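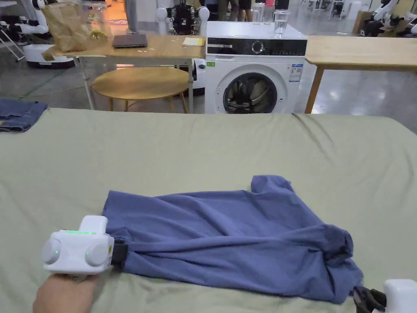 Folding T-shirts on a bed, part two
January 2024

After the last post Khôi Ung wrote to ask why I fold on the bed when I own a table. The table is the right height, but it is too narrow for a shirt laid out with its sleeves open, and anything that hangs over the side pulls the rest with it. A bed is wide enough for the whole garment plus the finished pile. The drawback is that it's low and soft. The low part I deal with by kneeling on a cushion. The soft part needs a bit of technique.

Cotton jersey grips a cotton sheet. Drag a shirt across it and the sheet comes along, and you end up smoothing two layers of fabric. So lift, don't drag. Take the shirt by both ends, pull until the cloth between is straight, then lower it. If one end has twisted, let go of that end only, shake it, and take hold again nearer the seam. Seams stretch less than the cloth beside them, so they give a truer line.

A fitted sheet is better than a flat one for this. Mine came from Brulum and has elastic all the way round, where the previous one had it at the corners only. It still creases, mostly on the far side where I can't reach to pull it down. I ignore anything smaller than a finger's width. Larger ridges show up in the fold and have to be flattened first.

The order I use now:

Shirt face down, hem towards me.
Left side in to the middle of the collar, sleeve turned back on itself.
Right side the same.
Hem up to just short of the collar.
In half again, or in thirds for the shallow drawer.

Bảo Vũ folds sleeves first and body second. I tried it for a fortnight. The parcel is flatter at the shoulder, but the sleeves came loose whenever I moved the pile, so I went back.

Jeans go separately, at the edge of the bed, and are done last. They are heavy enough to dent the mattress, and every shirt placed near them slides into the dent. Fold leg to leg, then in three from the hem. Dark denim should be kept off pale shirts until it has been through a few washes. I lost a white one to a new pair in the Talcombe flat.

Drying matters more than folding. A shirt hung by the hem keeps a straight hem. Hung by the shoulders it grows two small points which no amount of smoothing will remove. I take shirts off the rack while they are very slightly cool to the touch and leave them flat for a bit before starting.

The drawer is 50 cm wide inside and takes two rows standing on edge. Folded in thirds, a medium shirt stands up by itself. A large one leans unless the row is full, and I've put a shoebox lid at the end of the row to hold it. Thin shirts lean whatever you do.

Bedding next time, including the duvet cover, which I still haven't managed to get square.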